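Trummer Loltum Episode Recorder

The Loltum stores synchronized joint, gripper and camera data for single-arm teaching. Each unit holds 3,868 episodes before offload and accepts 2 camera inputs. Part no. 485.
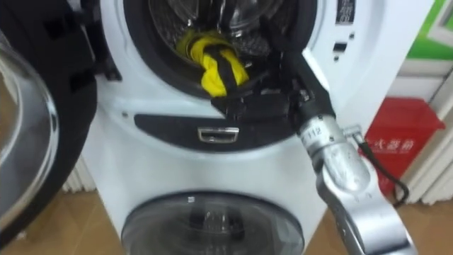

Episodes are started and stopped from a foot switch, leaving both hands on the leader arm. Soft goods need longer takes than rigid parts - a twisted cloth at the lip of a washer drum, with the gripper against the gasket, should be recorded as one unbroken episode. Files export to Vidix format.

Foot switch included. Arm not included.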